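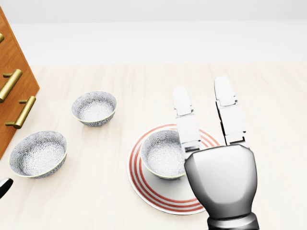

Wooden cabinet with brass bar handles (render)

Support > Tickets > Printing > Ticket 2028

Search tickets Go Advanced search

Labels come out shifted after the first batch (Kellanon printer, Zodby inventory)
Opened by: Danai Tzanetos
Opened: Jul 19, 2018
Status: Solved, left open for comments

Hi all! I run the stockroom side of a small home goods shop in Flarncombe, and I've been fighting with our label printer long enough that I figured I'd better write it all down, partly so you folks can help and partly so I quit trying the same three things over and over. I'll keep adding to this as I go.

The setup: one Kellanon desktop label printer, plugged into the stockroom PC with a USB cable. The PC runs Zodby for inventory and that's where the labels get made. Nothing fancy on them, just item name, price, shelf code and a barcode. We've had the printer since December and it was a dream until last week.

What happens: I send a batch from Zodby. The first bunch look perfect. Then somewhere along the way the printing starts creeping down the label, just a hair each time, until the barcode is sitting half on one label and half on the next. If I turn the printer off and on, it's fine again for a while. Then it creeps again. There's no error light and nothing shows up in Zodby. As far as the computer is concerned everything is great!

The batch that finally made me give up had 194 labels in it, and I had to throw out most of the second half.

Update 1

Tried the obvious stuff first. Turned everything off, unplugged it, waited, plugged it back in. Swapped the USB cable for the one off the scanner. Cleaned the print head with one of those alcohol pens (it was pretty gross, so no regrets there). Fed the roll through again from scratch and made sure the guides were snug.

Result: same thing. Good labels, then creeping labels.

I also printed a batch out of a plain text program instead of Zodby, just one word per label, to see if Zodby was the problem. Those crept too, so I'm letting Zodby off the hook for now. Sorry for the things I said, Zodby.

Update 2

Somebody in the replies asked about the label size in the driver. Good question! I went into printer preferences and the size there matched what's printed on the box of labels. I also checked the size in the Zodby template and it matched the driver. So all three agree, which I was a little disappointed about, because that would've been such an easy fix.

Same person asked if I'd run the calibration. I had not. I didn't know there was one. You hold the feed button down until the light blinks twice, let go, and it spits out a few blank labels while it figures out where the gaps are. I did that and ran a batch, and the creeping started later than before. It still started, though. So that's something, but I don't know what.

Update 3

I got stubborn and did some testing after closing. I wrote a number on every label with a marker as it came out so I could see exactly where things went wrong. On the roll we've been using, the first 33 were dead on. After that they drifted. I calibrated, ran it again, and got pretty much the same story.

Then I dug out an old roll from the back of the supply shelf, one of the Aubert ones we used before we changed over to a cheaper brand. Calibrated again with that roll in, sent the same batch, and went to make coffee. When I came back they were all perfect. Every one! I just about cried on the packing table.

So: old Aubert roll, good. New cheap roll, bad. Which also fits with when the trouble started, now that I think about it. We opened the first case of the new labels last week. I feel a bit silly. 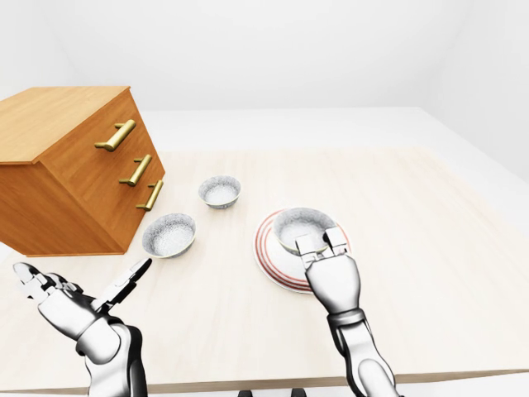 Three-drawer chest, honey-orange wood

Update 4

I put both rolls side by side under the desk lamp. The labels are the same size, like the boxes say, but the gap between them isn't the same. On the Aubert roll the gaps are wide enough to see easily. On the new roll they're skinny, and the backing paper is thicker too, so when you hold it up to the light you can hardly tell where a label stops. I'm guessing the sensor has the same trouble I do. When it misses a gap it just goes by the length it has stored, and that's a little bit off, and a little bit off adds up.

I called the Kellanon help line with this theory and the man there was very nice about it. He said my guess sounded reasonable and walked me through two changes:

1. In the driver, under the media tab, change the gap setting from automatic to a number you type in. I measured ours with a ruler and typed that.
2. In the same place there's a sensor sensitivity slider. Ours was at the default. He had me move it up to 8 and then calibrate again with the new roll loaded. You have to calibrate after you change it or nothing happens, so don't skip that like I did the first time.

Update 5

Okay! Ran the full batch on the cheap labels with the new settings. No creeping. I ran it a second time because I didn't trust it, and it was still fine. Then I shut the printer down overnight to see if the settings would stick, and they did.

A couple of things for whoever finds this later:

If you go back to a different brand of labels you have to change the gap number back and calibrate again. I now have a sticky note on the printer lid with both numbers on it.

In Zodby, check the box in the label template that says "use printer defaults." Ours was unchecked, and when I first changed the driver the template kept sending its own gap value over the top of mine. That cost me a good part of an afternoon and half a roll.

The feed button blink thing is different on the older Kellanon models, according to the help line. On those you hold it down while you switch the power on.

I'm marking this solved, but I do have one leftover question. Does anyone know how to get Zodby to reprint just part of a batch? Right now if something jams in the middle I have to send the whole thing again or pick the items out one by one. There's a "reprint from" field in the menu but it's grayed out for me, and I can't tell if that's a permissions thing or if our version just doesn't do it. If you've got it working, please post which version you're on!

Thanks, everybody
Danai

Contact support | Copyright 2018 | Back to top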